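Otora Countertop Water Filter
Section 4: Installing the Cartridge and Putting the Unit into Service

This section applies to the two-stage countertop model with the Gusent 993 cartridge. Installation on the undersink model is covered in Section 5. Read Section 2 (Site and Supply Requirements) before starting.

4.1 Before You Start

Check that the following parts are in the carton:

Filter housing with base
Housing cap with O-ring, fitted
Gusent 993 cartridge, sealed in foil
Diverter valve with two thread adapters
Supply hose (blue collar) and outlet hose (white collar)
Housing wrench
Sachet of food-grade silicone grease

You will also need a bucket, a dry cloth and a clear drinking glass.

CAUTION: Connect the unit to the cold water supply only. Hot water damages the carbon block and voids the warranty.

CAUTION: Do not install the unit where it can freeze. If the housing has been stored in an unheated room, let it stand indoors overnight before applying pressure.

Note: Leave the cartridge in its foil until step 5 of 4.3. An opened cartridge that is not installed must be put into service within 168 hours or thrown away.

4.2 Fitting the Diverter Valve

1. Unscrew the aerator from the faucet spout. Keep the aerator and its washer.
2. Look at the thread on the spout. If it is on the outside, use the adapter marked F. If it is on the inside, use the adapter marked M.
3. Place the flat washer in the adapter. The washer must lie flat all the way around.
4. Screw the adapter onto the spout by hand. Do not use pliers or thread tape.
5. Push the diverter valve onto the adapter and tighten the collar by hand.
6. Turn the diverter lever to the straight position and open the cold tap. Water should run from the spout with no drips at the collar. If it drips, remove the valve and reseat the washer.
7. Close the tap.

Note: Pull-out spray faucets and faucets with a built-in sensor cannot be used with the diverter valve. See Section 5 for the tee connection.

4.3 Installing the Cartridge

1. Set the housing on a level surface next to the sink, with the hose ports facing the faucet.
2. Turn the cap counterclockwise with the housing wrench and lift it off.
3. Wipe the inside of the housing with a clean damp cloth. Do not use soap or bleach.
4. Check the O-ring in the cap groove. Apply a thin film of silicone grease with a fingertip. Petroleum jelly makes the O-ring swell and must not be used.
5. Wash your hands, then tear open the foil and hold the cartridge by its end caps. Do not touch the white outer wrap.
6. Lower the cartridge into the housing with the open end down until it seats on the center post. A seated cartridge does not rock.
7. Replace the cap and turn it clockwise by hand until it stops. Finish with one eighth of a turn of the wrench.

CAUTION: Do not overtighten the cap. A cracked cap can fail under pressure when the unit is unattended.

4.4 Connecting the Hoses

1. Push the supply hose into the port marked IN until you feel it pass the inner seal. The insertion line on the hose must be level with the blue collar.
2. Pull back gently on the hose. It should not move.
3. Repeat with the outlet hose and the port marked OUT.
4. Attach the free end of the supply hose to the diverter valve.
5. Place the free end of the outlet hose in the sink.

If the hoses are reversed, water passes through the cartridge in the wrong direction and the flow drops sharply. To release a hose, close the tap, press the collar toward the housing and pull.

4.5 Flushing

1. Turn the diverter lever to the side position.
2. Open the cold tap to one quarter and wait for 40 seconds while the housing fills. Sputtering is normal during this time.
3. Check the cap and both collars with the dry cloth. If the cloth picks up water, close the tap and repeat 4.3 step 7 or 4.4 step 1.
4. Open the tap to one half and flush into the bucket for ten minutes. The first water may be gray with carbon fines. It can be used on plants.
5. Close the tap and leave the unit to stand for one hour.
6. Flush for a further two minutes.

4.6 Clarity Check

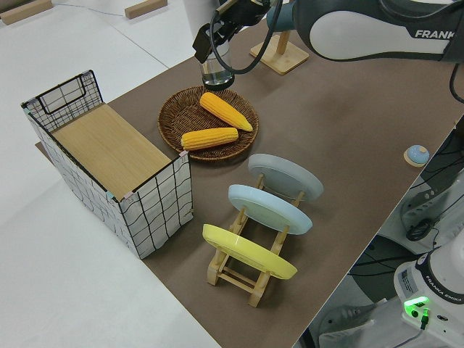

Flushed water is judged by eye, and the vessel matters more than the lighting. Colored or frosted glass hides fine carbon, and so does a steel tumbler. Use a plain clear glass cup of the kind held just above the edge of the woven tray. A brown mat like the one on the tabletop is too dark a background for carbon fines, so set the filled glass on white paper and look down through the water. Let it stand for three minutes. Cloudiness that clears from the bottom upward is trapped air and needs no action. Gray specks that settle on the bottom mean that the cartridge needs another five minutes of flushing. If specks remain after three flushes, remove the cartridge and check that it is seated.

4.7 Setting the Service Indicator

1. Turn the dial on the cap until the arrow points to the current month.
2. Write the installation date on the label supplied and attach it to the base.
3. Replace the cartridge after 2,000 liters or six months, whichever comes first.

Example: for a unit installed in December, the replacement month is June.

Note: If the unit has not been used for more than two days, flush for one minute before drinking. After four weeks without use, fit a new cartridge and repeat 4.3 through 4.6.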